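Working from the kitchen table while you look for a job: small tips for the house

When I was between two contracts last year, I had no office and no spare room. My desk was the kitchen table. I applied for jobs from there for 11 weeks, and I had most of my phone interviews there also. These tips come from that time. Some are mine, and some I received from Peiyu Xie, who recruits engineers for a staffing firm called Sarley and has heard every kind of kitchen through the telephone.

Clear the table in the evening. In the morning there is always something more urgent, and then you begin the day between the bread and the jam. I put everything for the job search in one shallow box: laptop, charger, notebook, two pens, the printed resume. The box goes on top of the refrigerator at dinner time and comes down after breakfast.

Crumbs are the enemy of the keyboard. Wipe the table with a cloth that is only a little damp, then with a dry one, and wait some minutes before you put paper on it. If a resume sticks to the table, don't pull from the corner. Slide a thin plastic ruler under it slowly.

For ink on a light tabletop, a drop of dish soap and warm water is the first thing to try. Rubbing alcohol on cotton is stronger, but test it first on a place under the edge, as it can make some finishes dull.

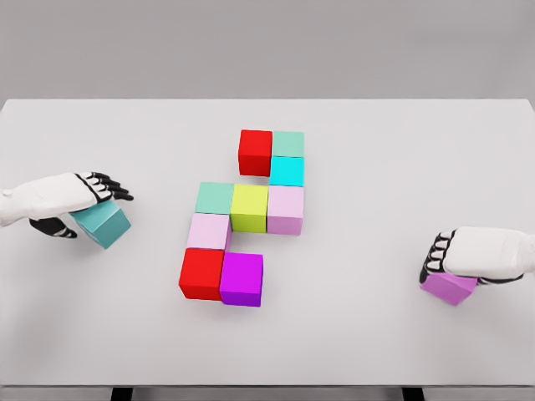
Noise is more difficult than dirt. Before a call I do these things in the same order every time:

Pause the dishwasher and the washing machine.
Close the window on the street side.
Put a folded towel under the laptop, so the table does not drum when you type.
Fill a glass of water and place it far from the computer, on the left if you write with the right hand.

The refrigerator you can't turn off, of course, but you can sit on the other side of the table. Peiyu told me that one candidate unplugged his for an interview and forgot it until Friday. Please don't do this.

If the interview is with video, look at what is behind you. A plain wall is good. A drying rack with socks is less good. I moved one lamp from the bedroom and put it behind the laptop, with a sheet of baking paper hanging in front of the shade (not touching the bulb!), and my face was not gray anymore.

Cooking smells do not go through the camera, but a pot that boils over does. On interview days I make soup the evening before. Lentils, carrots, one onion, 300 grams of potatoes, and it is enough for two lunches.

My neighbor Bheki Mtshali keeps his agency papers in a dish rack, the cheap kind for plates. One slot is for each employer, and the contract for signing stands in front. I copied this from him and I still use it. Contracts, time sheets and pay slips have each a slot, and the last slot is for the gas bill.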